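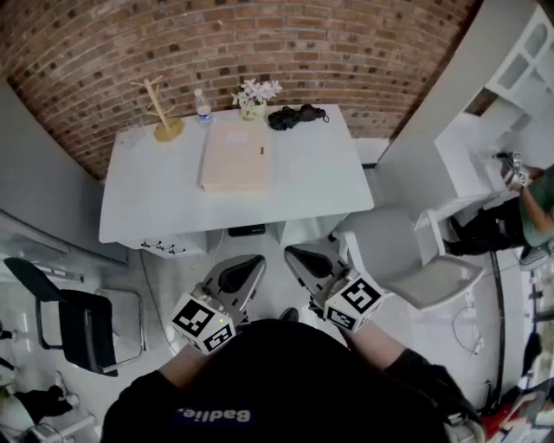 A pair of hand-held grippers at the white table by the brick wall, marker cubes mounted. Second operator at right.

Rallness bench notes: keeping the grippers honest
Gallery, July

This page was supposed to be all pictures. It has ended up mostly words, partly my doing and partly because the things that go wrong with a hand-held gripper are hard to photograph. A cube that has shifted a hair looks exactly like a cube that hasn't.

We run Basotard grippers in pairs, left and right. Each has a white cube with printed markers, and the tracking software works out where the gripper is from whichever faces it can see. The setup sheet we inherited from the Wondadley shop says to mount the cubes, charge everything, run the check and start work. On a good morning the check takes 9 minutes. I've stopped quoting that figure to new people.

The cubes
The sheet says hand-tight. My hand and the next person's hand are different tools, so we now use a small torque driver and put a paint line across the screw head and the bracket. If the line doesn't meet, the cube comes off and goes back on. Threadlocker was suggested. I tried it on one pair and spent most of an afternoon getting the screws out again, so no.

Markers get wiped with a dry cloth. The sheet says alcohol is fine. It may be fine for the ink, but it lifted a corner of the label on one of ours, and a lifted corner throws a shadow that the software is perfectly happy to read as part of the pattern. It doesn't complain, it just puts the gripper somewhere else.

Also, please stop picking the grippers up by the cube. It makes a handy knob. I know.

Finger pads
The black pads wear at the tip first, and then along whichever edge the operator favors. Szekeres, who supply our replacement pads, rate a set for a full season. Ours have never seen the end of one. I look at them under the desk lamp before the first run and again after lunch, and I change both fingers together even when one looks new. Mixed pads close crooked and then everybody blames the spring.

If dust has worked into the grip surface, use the soft brush and go with the grain. Compressed air pushes it further in. Somebody will tell you otherwise and will be very sure about it.
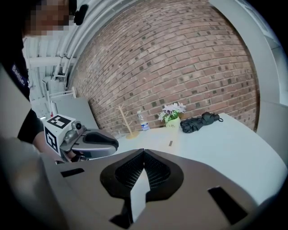

The table matters more than the manual lets on. We do the reach check with ordinary things on it, a mug tree and a water bottle being the usual ones, and I have come around to that after arguing against it. The foam blocks that came with the kit grip beautifully every time, so they tell you nothing. Thin wooden pegs are a fair test of whether the tips meet. A clear bottle is a fair test of whether the operator is squeezing harder than needed.

What I don't accept is the claim that the check also proves the camera is right. It proves the camera is on. To see whether it's pointed the same way as last time, you have to hold the gripper in the cradle, open the saved view and compare the two. The tool draws a score on the screen and anything over 222 is called a pass. I have seen a pass with the lens visibly turned, and a fail on a unit we had just set up with care. Look at the picture, ignore the number.

Two at a time
With a second operator close by, their cubes can wander into view of your cameras. The software is meant to sort them out by marker ID, and mostly does, provided both pairs have different IDs. Ours once didn't. We had swapped a cube from the spares drawer without reading the back of it, and for half a day we had a left gripper in two places. The spares are now in separate bags with the ID written on the outside in big letters.

Cables
Route them down the side and keep them out from under chair legs. A chair rolled or dragged over a connector gives you a fault that comes and goes, and those are the worst to find. Swap the cable before you open the gripper. I've opened 3 that had nothing wrong with them, and one of those didn't go back together as well as it came apart.

Springs and slides
Open and close each gripper slowly by hand and listen. A dry slide has a faint scrape near the end of its travel. One drop of light oil on the rail, wipe, work it, wipe again. The Basotard booklet calls the slide maintenance-free. Roughly 2 months is how long it stayed that way here, and the Wondadley shop told us they had much the same.

If the finger sticks half open, check for a bit of pad rubber in the track before anything else. Tweezers, then try it again. Don't pry on the finger itself.

Still open
The right-hand bracket on our older pair has a slight rock to it, and I can't decide whether it's the bracket or the hole. Szekeres say their shim will cure it. I've ordered one and I'll post a close-up when it's fitted, whichever way it goes. The pair stays off recording work until then, paint line or no paint line.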